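Retail Display and Props, Unit 4
Handout: Small food props for the play kitchen corner
Prepared by Li-hua Lam, Damasceno Evening Courses

Please read before the practical hour. Bring a soft pencil, a ruler and the prop list from Unit 3.

1. Why we begin with steamers

In the last unit we worked with flat props, such as plates, trays and paper menus. A steamer basket is more difficult, as it has a wall and an inside, and the customer looks at both of them. From a standing position the wall is seen first. When a child comes near the table, the inside becomes more important. For this reason we must prepare the two views separately.

The terms we use in this course are these:

Rim: the ring at the top or the bottom of the wall.
Slat: one upright piece of the wall.
Liner: the thin layer between the food and the base.
Pleat: a fold of dough gathered at the top of a bun.

2. Color and background

Toy baskets often have a stronger color on the rim than a kitchen basket would have. On a light table a yellow rim can become weak. On a dark gray table it is easy to read from the door of the shop. The wall behind should stay plain. In the Warkosden window, which we discussed in June of last year, a patterned wall was used and the small props were lost in front of it. 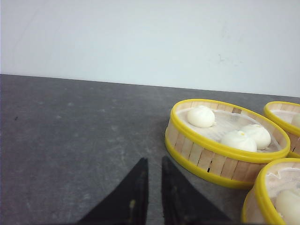 Figure 1. Toy bamboo steamer baskets with yellow rims on a gray tabletop. White buns on a mesh liner in the central basket.

Note in Figure 1 how the white of the buns and the white of the liner are near to each other. It is the pleats and the round shape which make the bun clear to the eye. Also find the small gap between two slats at the front of the central basket. Such a gap may be turned to the back when you set the table.

3. Setting the table

Place the first basket, then walk back 200 cm and look. Add the others one at a time. The baskets may stand close, but every rim should be read as its own circle. Buns are placed with the pleats up. Do not press them into the liner.

4. Exercise

Draw one basket from the side and one from above, each 11 cm wide. Write the terms from section 1 on both drawings. Then write 160 words on which view you would give to the customer first.

Reading: Maltholm course reader, page 44.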